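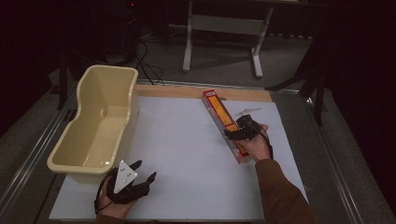 Subject: Re: [hobbyboard] Storing opened boxes of incense and tapers over summer
List: Erside Candle and Home Fragrance list

On the list this morning, a member in Flasby wrote:

> I have 15 opened boxes of taper candles left from last year and
> every March I find a few of them bent. They sit on a shelf in
> the spare room, standing on end. The room gets afternoon sun
> from one window. Is it the heat or the way I stack them? Also,
> is it worth keeping the cardboard boxes or should I move
> everything to plastic?

It could be both, but I would change the stacking first. A taper standing on end in a warm room leans against whatever is next to it, and it will slowly take on that shape. Lay them flat and the problem mostly goes away, even if the room gets a little warm.

I keep stock for a small shop, 257 boxes at last count, and have tried most of the usual ways. This is what I do now.

1. Lay every box flat, no more than four deep. The bottom layer of a tall pile gets flattened on one side.

2. Keep the original cardboard if it is clean. It holds the pairs apart and it has the color name on it. My Galtura ivory and Galtura cream look the same to me once they are out of the box.

3. Put a sheet of plain white paper between layers if the candles are loose. Newspaper leaves ink on pale wax. I buy paper in packs of 1,000 sheets and one pack has lasted me years.

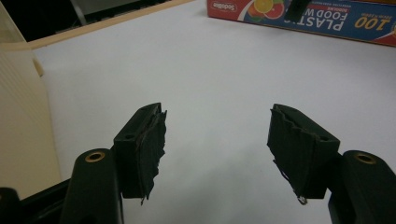 4. Use a plastic tub for odd lengths and broken pairs only. A lid is fine for unscented candles. For scented ones, wrap each scent in its own bag before they go in, or by August they all smell like the strongest one.

5. Pick the lowest shelf of an inside closet. The spare room with the window is the worst place you could have chosen, sorry to say. Under a bed is good too.

On the bent ones you already have: put them in lukewarm tap water for ten minutes, then roll them on a flat counter under a cutting board. Let them cool on the counter before you pick them up. It works on plain tapers. I have had poor luck with the dipped Kubiak ones, where the outer layer cracks.

Incense is a different matter. It handles heat better than wax does but it picks up damp, so for that I do use plastic, closed tight, one scent to a container. I don't know of a way to bring back sticks that have gone soft. Mine burned badly even after a week in a dry room and I threw them out.

Somebody asked last month about the long boxes and whether they can be cut down to fit a drawer. They can, but fold the cut end in and tape it, or the wicks catch on the raw edge.

If anyone has kept beeswax tapers through a full summer without the white bloom coming up on them, I would like to know what you wrapped them in. I have tried tissue and wax paper and could see no difference.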